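Goturer Kitchen Help > Pickling and Fermenting

How do I get the salt right for small jars?
Posted 2020-09-23 by Raquel Antunes

Hi all! I got completely hooked on fermented vegetables this spring (started in March with one sad jar of radishes and now I have a whole shelf) and I would love some help with salt. My neighbor makes wonderful sauerkraut in a big crock and she goes by tablespoons. That works fine for her because she makes the same batch every time. I like making lots of little jars with different things in them, and mine are all over the place. The last carrots were so salty we had to rinse them, and the green beans before that went soft and slimy within the week.

Do I weigh the vegetables, the water, or both? And does the jar count? I have a kitchen scale but have only ever used it for bread. Also, is a Pillitz lid worth buying or can I keep using a regular lid and opening it every day?

Kadrić
Oh, welcome to the club, carrots are the best thing to start with! You weigh both, and no, the jar doesn't count. Salt goes by the total weight of everything that will end up salty, and that means vegetables plus water. Going by the water alone is where a lot of recipes get muddled, because a tightly packed jar holds much less water than a loose one and the salt has to spread into the vegetables too.

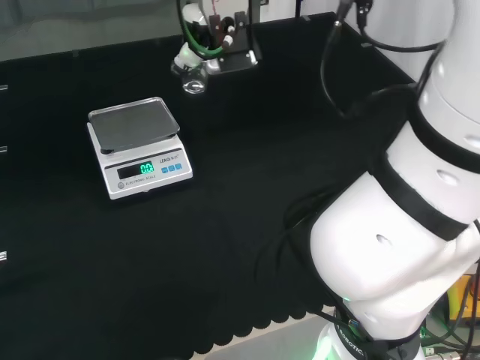 So say you have 200 grams of carrot sticks and it takes 300 grams of water to cover them. That's 500 grams total, and at 2.5 percent you want 12.5 grams of salt. Put the jar on the scale first, press tare, add the carrots, pour in the water up to the shoulder, and read the number. Then pour the water back out into a pitcher, stir in your salt until it's gone, and pour it over again. Takes two minutes once you've done it a few times.

If you forget to tare, it helps to know what your jars weigh. I write it on the bottom of each one in marker – my favorite squat one is 326 grams. Lids off when you weigh, of course.

Kraut is different, as there's no added water. For 2,000 grams of shredded cabbage at 2 percent you need 40 grams of salt, and that's all there is to it. Squeeze it until your hands ache!

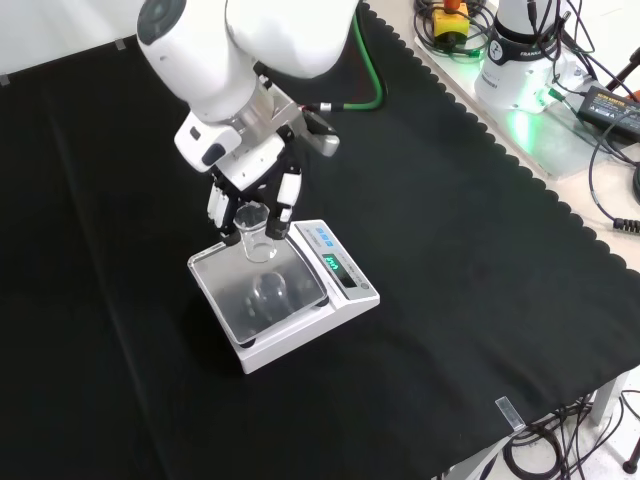 Salt itself is the next thing to sort out, and I love talking about this part. Coarse kosher salt and fine sea salt take up very different amounts of room in a spoon, so your neighbor's tablespoons only work with her brand. By weight they come out nearly the same and you can use whatever is in the cupboard. For small batches I weigh the salt by itself in something light. A little clear glass beaker over a digital scale, as in the photo, would be great for this, and the slightly flared rim looks handy for tipping salt out. A shot glass works too. My old scale only showed whole grams, so for 12.5 I just went with 13 and the carrots were delicious.

I'd go lower for cucumbers in cool weather and a touch higher for peppers, but start at 2.5 and take notes. You'll find your own taste very quickly.

Rusby
Regular lid is fine. I forgot to open one once and had beet juice on the ceiling, so set a phone alarm. Keep everything under the brine.

Raquel Antunes
Thank you both!! I was only salting for the water, and with a spoon. Carrots are going in tonight and the alarm is set.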